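Cliston Home Products – Listings and Reviews Meeting
Minutes, December
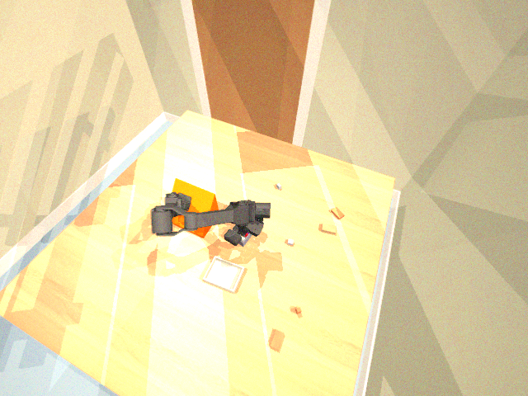 Dark grey robot arm over a light wood surface (computer rendering).

Present: Aoife Moynihan (chair), Kevin Phelan (minutes), two from customer support, one from warehouse.
Apologies: photo desk.

The meeting opened at 10:15 a.m. in the upstairs room.

1. Minutes of the last meeting
Accepted with one correction. Under item 4, "returned locks" should read "returned keypads." Kevin will fix the copy on the shared drive.

2. Tonenex door sensors
The Tonenex door and window sensor has been on the site since September. Kevin reported 508 customer reviews to date. Most buyers are happy with the setup and the small size. The common complaint is the adhesive strip, which several buyers say lets go on painted metal doors. Support is getting the same calls.

Aoife asked if the listing mentions screws. It does not, although a pair of screws comes in the box. Kevin will add a line to the product page and a note in the questions section. Support asked that the note give the screw length, because people call to ask. Warehouse will open a box and measure one.

There was some talk about whether to reply to the older reviews that mention the adhesive. Agreed to reply to the ones from the past 90 days and leave the rest alone.

3. Kong outdoor siren
The Kong siren was listed as "weatherproof" on our page and "weather resistant" on the supplier's sheet. Agreed to use the supplier's wording everywhere, including the comparison table and the email that goes out after purchase. The current wording is to come down today.

Support has had 6 returns on the siren, all from buyers who expected it to pair with a keypad from another maker. The page says which keypads work with it, but only at the very bottom. Aoife wants this moved up next to the price. Kevin said the template puts compatibility last for every product, so moving it for one means moving it for all of them. Left with Kevin to find out how long that would take.

4. Siser keypad
Price comparison for the Siser keypad is still pulling an old figure from one seller. Customers click through and find a higher price. Support has asked for this to be fixed twice already. Kevin has written to the seller and had no answer. If there is still nothing by the next meeting, the seller comes off the comparison for that item.

The white version is out of stock and the black version is fine. Warehouse does not have a delivery date for the white. Agreed to keep the page up with the "notify me" button and take it out of the home page banner.

5. Review guidelines
Aoife brought a short draft of new rules for customer reviews. Main points:

Reviews must be about the item. Complaints about shipping go to support and are taken off the product page.
A buyer may post one review per item and may edit it later.
Photos that show a house number, an alarm code or a license plate will be held back and the buyer asked for another.
Items sent free to a reviewer must be marked as such.

Support asked what happens when a review is partly about shipping and partly about the item. After discussion it was agreed to leave such reviews up whole – cutting them down has led to arguments before. The draft will be changed to say so.

Kevin asked for a rule on star ratings with no text. No agreement on this. To be taken up again when he has looked at how many there are.

6. Batteries
The batteries shipped with 3 of the sensor models are being changed to a different type by the suppliers. Product pages will need new battery details, and the spare battery packs we sell as add-ons will need to match. Warehouse wants to sell through the old packs first. Aoife was against mixing the two in the same bin. Agreed that new packs get their own bin and their own item number.

7. Other business
The phone line will close at 4 p.m. on the last working day before the holidays. A notice goes on the contact page.
The label printer by the packing bench is jamming again. Warehouse to call for service.

Actions
Kevin: screw note on Tonenex page, replies to recent reviews, Kong wording, estimate for moving compatibility, correction to last minutes.
Aoife: revised review guidelines, holiday notice.
Warehouse: screw length, bin and item number for new battery packs, printer service.
Support: list of the Kong returns with the keypad model for each, to Kevin.

The meeting closed at 11:20 a.m. Next meeting in January, same room, time to be sent out by Kevin.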